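Wrist camera only vs. wrist plus overhead: my results with 200 demos
Forum index > Manipulation > Learning from demonstration

tilegrout
Posted 4 June 2022

Hi all, long post coming, so get yourself a coffee. I've been meaning to write this up ever since the thread on the Vivira code went quiet. The question I wanted to settle for myself was whether I could drop the overhead camera completely and train a pick-and-place policy from the wrist view alone. I recorded 200 demonstrations with the overhead camera running as well, then trained the same network twice, once on both views and once on the wrist only. Kitchen counter, produce, one dish, nothing fancy.

Each policy got 30 test runs with the produce moved around by hand between them. Wrist only finished 2 runs behind the two-camera version, and I had been bracing for much worse! The overhead camera is a pain to keep calibrated (my shelf wobbles), so I'm very tempted to take it down for good.

norkel_fan
Nice work, and thank you for running both on the same data, so few people bother. But I'd be careful. With 30 runs each, a gap of 2 could be plain luck in either direction. I wouldn't take anything off the shelf yet.

tilegrout
Fair, and I should have said so myself. I'm not claiming they're equal, only that I can live with the difference.

pasta_servo
I'm going to disagree a bit more strongly, sorry. We tried this on the Fledus arm last year and wrist only looked lovely right up until two objects of the same color were touching. Then the policy couldn't tell where one stopped and the other began, and it would close on the seam. From overhead you get the whole outline and the problem mostly goes away. Did you have anything like that in your set, or was everything nicely spaced out?

tilegrout
Good question, and yes, I put some in on purpose after reading the Malý write-up. My pet case is yellow squash against something just as yellow and rounder, with the dish close by on the other side. Up close the finger covers part of the long one, too, so the network has to make do with what's left.

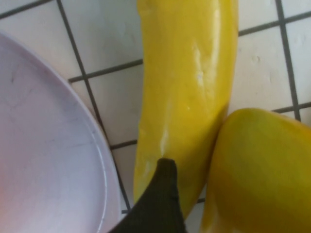
What seems to help is that the approach is slow, so the policy gets plenty of views on the way down and the last one doesn't have to carry everything. When I trained on fewer frames from the approach, the touching cases were the first to go bad. I also suspect the grout lines give it a sense of how the hand is moving, though I can't prove that and would need a plain counter to check.

pasta_servo
OK, that's harder than I assumed, I'll give you that. Still think the overhead view earns its keep once there's real clutter. The grout idea worries me more. If it's leaning on the tile, you'll find out the day you move to a different kitchen.

norkel_fan
+1 on the plain counter. A big sheet of white paper taped down would do for a first try. And could you split the results into touching and not touching? One overall number hides the part we're arguing over.

tilegrout
Will do both, paper first. The split is in my notes but my handwriting is what it is, so give me a few evenings to type it up.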